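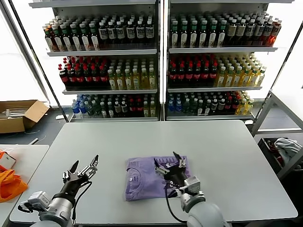

4.2 Folds, tables and the rooms around them

We came to this part of the study with a fairly simple idea of what a folded garment is, and we should admit that it did not last long. In the first round of rating, carried out in October at the Nirnstead site, we asked our raters to sort each item into "folded" or "not folded" and to move on. Most of them did so cheerfully for the first few minutes. After that they began writing notes in the margins, on the backs of sheets and (in one case) on a paper napkin, and nearly all of the notes were about the wide and rather comfortable territory between the two words. A T-shirt can be brought down to a rectangle that anyone would accept and still have one corner that has wandered off. It can have good corners and a hump in the middle. We decided to take the notes seriously, and the scale described in this section grew out of them.

The scale has seven steps. At the bottom is a garment that has simply been put down, and at the top is one that could go straight onto a store shelf between its neighbors without anybody touching it again. The steps in the middle are where most of everyday life goes on. Step three covers items that have clearly been folded at least once but in which the layers have slid or gathered, and step four covers items with a recognizable outline and some remaining fullness inside it. Kaja Mockus, who led the rating sessions, suggested early on that we describe each step in the kind of words people use at home, and so our rating sheet speaks of "bunched," "plump," "nearly there" and "drawer-ready." Raters liked these terms a great deal more than our first set, which had talked about planar deviation and had made several people put down their pencils.

In all, 923 garments were rated, by 50 raters, at Nirnstead and Lerkbridge. Knit cotton made up the larger share, with T-shirts well ahead of everything else. This suited us, as a T-shirt is a forgiving thing to fold and a difficult thing to fold well. The jersey relaxes as soon as it is let go, the sleeves add thickness where it is least wanted, and the neckline has a firmness of its own that tends to push back against a flat fold. Zuweira Asante's earlier work on household linen had led us to expect that edges would matter most to raters. For towels and pillowcases they did. For T-shirts, what people noticed first was height, meaning any place where the fabric stood up from the table, and they noticed it even when the outline below was perfectly square.

Figure 4 gives a fair sense of the problem. The purple cloth is folded, and we doubt that many readers would want to call it anything else, yet it is loosely bunched, with a raised fold toward one edge while a corner lies flat on the opposite side. Two of us placed it at step three and one at step four, and we have gone on disagreeing about it in a friendly way ever since.
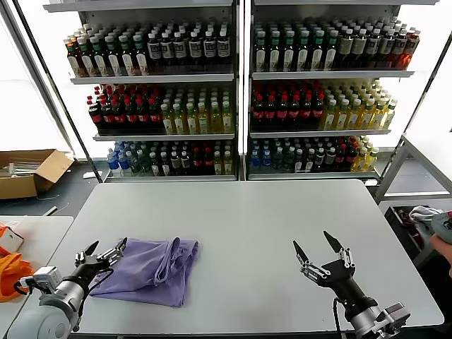 Disagreements of this size were common, and we do not regard them as errors to be ironed out. When raters differed by a single step, we kept both scores and used the midpoint. When they differed by two steps or more, we asked each of them to say in a sentence what they had been looking at. The answers were a pleasure to read, all 2,000 words of them. Very often one person had been judging the outline and the other the surface, and both were quite right about the part they had chosen – a finding that led us to score the two separately in the Lerkbridge round.

A word is also needed about surroundings. We had half expected a busy background to pull raters' attention away from the garment, and so we looked with some care at items rated on a plain pale table with full shelving behind it, where rows of bottled drinks in reds, greens, browns and yellows are in view the whole time. The effect on the outline score was too small to report with any confidence. The surface score was another matter. Raters in front of the drinks shelves were a little stricter about it, and several told us that looking at so many straight rows had made them less patient with a crease. We offer this as a modest observation and would be glad to see it tested elsewhere, perhaps with shelves of books or canned food.

The table itself seems to deserve more attention than the literature has given it. A light, smooth, uncluttered surface makes the edge of a colored garment very easy to read, and a lavender shirt on light gray was mentioned more than once as "easy to judge," whatever score it went on to receive. White shirts on the same surface were harder, and raters leaned down or walked round to the other side before deciding. At Lerkbridge we also tried a darker tabletop, and there the difficulty was reversed, with navy and black items getting the long looks. We would advise anyone repeating the work to note the color of the table alongside the color of the garment, which we did not do for the first several sessions and had to piece together afterward from our own notebooks.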